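Sigita Kairys
Thread time! I've spent the whole month of October learning to wash wool properly and I have so many thoughts. Settle in, this one is long.

Sigita Kairys
Background: I own a silly number of hand-knit sweaters. Most came from my aunt, a few came from me, and one came from a flea market with a moth hole in the armpit. Up to this year I washed each of them maybe once a winter, with dread, in the bathroom sink.

Sigita Kairys
Then in September I felted my Grilamia cardigan. If you don't knit: Grilamia is a small pattern line, all yokes and tiny colorwork leaves, and that cardigan took me from January to June. It went in with the towels. It came out the right size for a teddy bear. I did cry a bit.

Sigita Kairys
So I started reading. Felting needs wool, moisture, and rubbing, and heat and soap speed it all up. The little scales on each fiber catch on each other and walk themselves tighter. Once they've locked, that's it. Conditioner soaks will relax a sweater that's only a little tight, but they won't un-felt a felted one. I tried. Twice!

Sigita Kairys
The thing I had backwards was the temperature. I'd been so scared of warm water that I used ice cold from the tap and then rinsed in whatever came out. Now I fill the basin with lukewarm water and rinse in lukewarm water, same feel on the wrist both times. My sweaters come out softer and they smell like sheep in the good way.

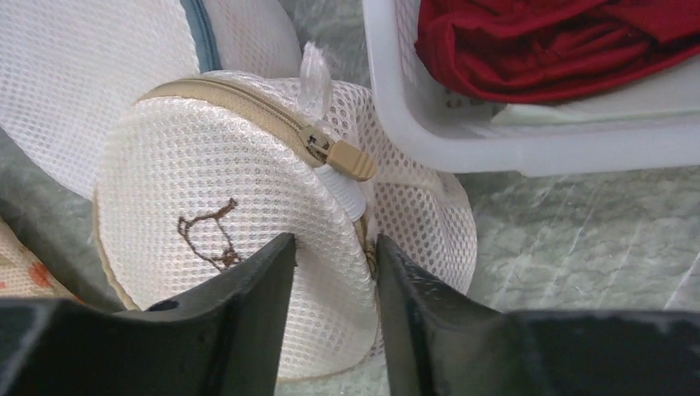
Sigita Kairys
Superwash yarn gets its own post because it plays by different rules. It's been treated so the scales can't grab, so it goes in the machine, wool cycle, low spin. I still zip it into mesh first. The round white kind with the honeycomb netting and a beige zipper over the top is my favorite shape for hats and small cardigans, and yes, the little brown outline drawing on the flat side is half the appeal. Bird? Small animal? I vote bird. Turn the sweater inside out and do up every button before it goes in.

Sigita Kairys
Soap! I use a no-rinse wool wash called Kütt, one capful to a basin. It has lanolin in it and hardly any scent. Regular detergent with enzymes is a no for me on wool. Those enzymes are there to break down protein stains, and wool is protein. I was a grown adult with a knitting habit before I put those two facts together.

Sigita Kairys
Soak for fifteen minutes, no swishing. Push the sweater under, walk away, make coffee. When you lift it out, support the whole thing from underneath like a sleepy cat. Wet wool is HEAVY and it will stretch under its own weight.

Sigita Kairys
I got curious and put my big gray Fusto pullover on the kitchen scale before and after a wash. 386 grams going in, 382 once it was completely dry again. I like to think those 4 grams were all toast crumbs and dog hair, though a damp kitchen could explain it too. Fusto is a chunky two-ply, by the way, and a joy to knit - big stitches, fast rows, blooms like crazy after a soak.

Sigita Kairys
Drying: roll it in a towel, kneel on the towel, unroll, lay flat. Then pat it to size with a tape measure next to you. My pullover sleeve is meant to be 60 cm from the underarm seam of the yoke to the cuff (long arms, what can I say) and it will happily dry at 64 if I'm lazy. Flip it over the next morning.

Sigita Kairys
Washing less is also allowed. Wool airs out beautifully. I hang mine over a chair by the open window at 9 in the evening and by breakfast the onion smell is gone. Spot clean the cuffs and collar and you can go weeks.

Sigita Kairys
Someone asked about moths. Clean wool before you store it, every time. They go for the food stains and skin bits first. I fold mine into cotton pillowcases with a cedar block and sand the block in spring so it smells again.

Sigita Kairys
Next on the needles is a vest in Lareo, which is a wool and linen blend I have never washed in my life. I'm swatching tonight and the swatch is getting the full treatment, soak and towel and tape measure. I'll post the before and after numbers here.

Sigita Kairys
And if you have ever rescued a felted cardigan, even partly, please tell me how. I still have the teddy bear one in a drawer and I'm this close to cutting it into mittens.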